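Still at it on New Year's Eve

Thursday, December 31, 2020

My sister says no sensible person is in a robotics club room on the last day of the year, and she may have a point, but I had the key and the heating was already on, so in I went. Định Âu was there before me with a thermos of tea and a list.

For those of you who only come here for the bread recipes (hello, and I promise there is a rye one coming), I help out with the student robotics club at Delterside. We have two teams this year. One named itself Skullura, after a long argument I was glad to miss, and the other is Bạch, which was Định's pick and which everyone agreed sounded much nicer. Both are getting ready for the Laltport meet in February, where the challenge is kitchen chores. The arm has to pick things up and put them where they belong, and you get 80 points for a clean run, with points taken off every time something hits the floor.

I had no idea how hard it is to pick up a bowl until I watched teenagers try to teach an arm to do it. You and I just grab the thing! The arm has to come in at the right height, with its fingers turned the right way, and the rim is thin and curved and slides off if you so much as look at it wrong. Mandla Naidoo keeps the logbook, bless him, and he wrote down attempt number 308 this week in very small, tired handwriting.

Mandla also brought in his great-grandmother's cookbook, printed in 1925, because he wanted the team to see how a kitchen was supposed to be laid out before anybody thought of robots. We spent far too long reading out the puddings.

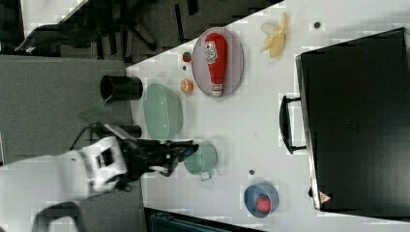 Anyway, the plan for the afternoon was pots and bowls first, then the play food if there was time. Định likes to come in slowly from the side, and Mandla would sooner go straight down from the top, and they have been having this same friendly quarrel for weeks. I stayed out of it and poured the tea. We stopped when it got dark, with a page of new notes and a few settings to try after the break.

Happy New Year, all of you. Rye bread next time, if the starter is still alive.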